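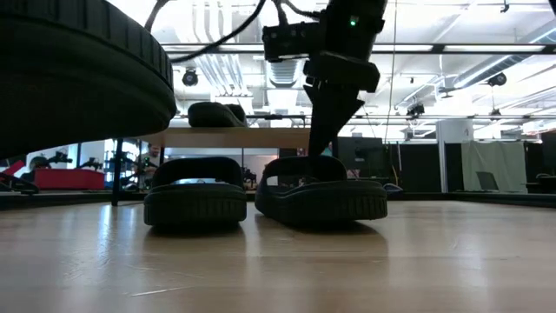
Black slide sandals on a light wooden floor.

Sandal maker's "posture" claims get a cool reception

April 17, 2020

Fluvero, the mail-order footwear company, says its new Nurano slide will ease sore backs, correct a slouch and "retrain the foot" in people who wear it around the house all day. With so many of us suddenly at home in whatever is nearest the door, the timing is handy. The evidence is thinner.

The company points to a survey of 1174 customers, 294 of whom said they felt "more upright" after two weeks. That leaves 880 who didn't say so, a figure missing from the press release. No one in the survey was given an ordinary sandal to compare, and everyone who answered had already paid for the shoe. Fluvero did not measure anyone's posture before or after.

Asked for the full results, the company sent a brochure. Asked again, it sent the same brochure with a discount code.

Lachlan Harawira, a foot specialist with a practice in Kornow, has read the survey and was not moved by it. "A soft slide feels nice on a hard floor, and I have no quarrel with that," he said by phone. "But feeling nice and fixing your back are separate claims, and they only asked about the first one." He tells patients with heel pain to wear something that holds the back of the foot, and most slides do not.

Fluvero's design chief, Radulović, said in a written reply that the company "stands by the experience of its community" and plans a larger trial in July. The reply did not say who would run the trial, or whether the results would be published if they turned out badly.

The first 1000 pairs are already on sale, and the word "posture" appears on the box. A line in smaller type says the product is "not intended to treat any condition." Buyers who aren't satisfied can return unworn pairs - which seems to rule out anyone who has tried them.

We use cookies to improve your visit. By continuing to read this site you agree to our use of cookies. Accept | Manage settings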